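Finding a Way In: What We Learned About Help Desk Work as a First Step into Computing Careers

Student project report, Career Pathways seminar
Parvathi Shenoy, Tharun Panicker and Ailbhe Daly
Supervisor: Ebenezer Addo
2025-03-19

1. Why we picked this topic

When the seminar began, all three of us had the same worry, which was that every job posting we looked at seemed to want somebody who had already done the job for a few years. Tharun had been collecting postings in a spreadsheet since the winter break (he is the organized one) and by the time we sat down to choose a topic he had saved 515 of them, all for entry-level work in computing within commuting distance of campus. It seemed a shame not to do something with them! So our project grew out of that spreadsheet, and the question we settled on was a fairly plain one: does a year or two on a help desk really lead anywhere, or do people get stuck there?

2. How we went about it

We split the work into two halves. Tharun and Ailbhe read through the postings and sorted them by the kind of work, the skills asked for and whether a degree was required. Parvathi handled the interviews, and she wrote to everybody we could think of who had started out in support. Two people were kind enough to give us a whole afternoon each, and we are very grateful to both of them, as well as to the people at Soleck who let us sit in on a morning shift at their support center in Derkoler.

We should admit that the sorting took far longer than we had planned. Job titles are a mess. What one company calls a "support analyst" another calls a "technical associate," and a third just says "IT person," so we ended up reading the full text of every posting and going by the duties. When we disagreed, we talked it over until we had a category all of us could live with, and a few of those talks went on for most of an evening.

3. What the postings told us

Of the 515 postings, 95 were for help desk or desktop support work. Most of these asked for patience on the phone, clear writing and some comfort with setting up accounts and resetting passwords. Very few asked for programming. Certificates came up often, but usually under "nice to have," and Ailbhe pointed out that the same postings nearly always offered to pay for one after the first six months or so.

The software jobs read quite differently. They named particular languages and tools, and they tended to want a link to finished work. A student with a good portfolio could go straight for those, and we don't mean to talk anyone out of it.

4. What the interviews told us

Nithin Kamath started on the phones at Soleck and now looks after the company's network. He told us that the thing that moved him along was the ticket system. His team closed 3,457 tickets in his first year, and he got into the habit of reading the ones that were passed up to the network group, just to see how they had been solved. After a while he began adding his own guess before he passed a ticket on, and in time the network group started asking for him by name.

Our second interview was with a trainer at Noko, a small firm that writes scheduling software for clinics. She asked us to leave her name out, which we were happy to do. She came up through support as well, and her advice was to write everything down, because the notes she kept for herself became the first training manual the firm ever had. She was also very frank about the hard parts, such as evening shifts, upset callers and pay that stays flat until you change roles.

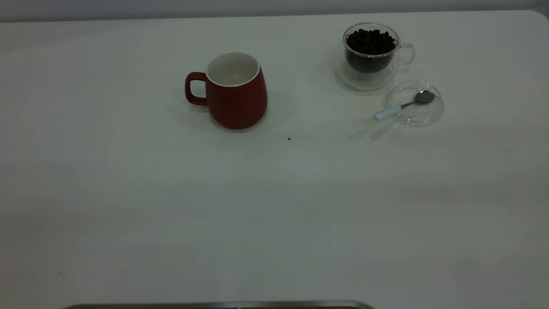
5. What we would tell other students

Ask in the interview where the last few people in the job went next. Both of the people we talked to brought this up without our asking, and it seems like a perfectly polite question. If you can, ask for a visit too. One morning at Soleck taught us more about the pace of the work than a week of reading did.

Apply even if you are missing one or two of the listed skills.

6. What we didn't get to

We would have liked to talk with someone who left support and went into another field altogether. We wrote to Shibata, which runs a large repair department, but the dates they offered fell in the last week of March, after our report was due. Tharun is planning to keep the spreadsheet going through the summer, and anyone in next year's seminar who would like a copy is welcome to ask him for it.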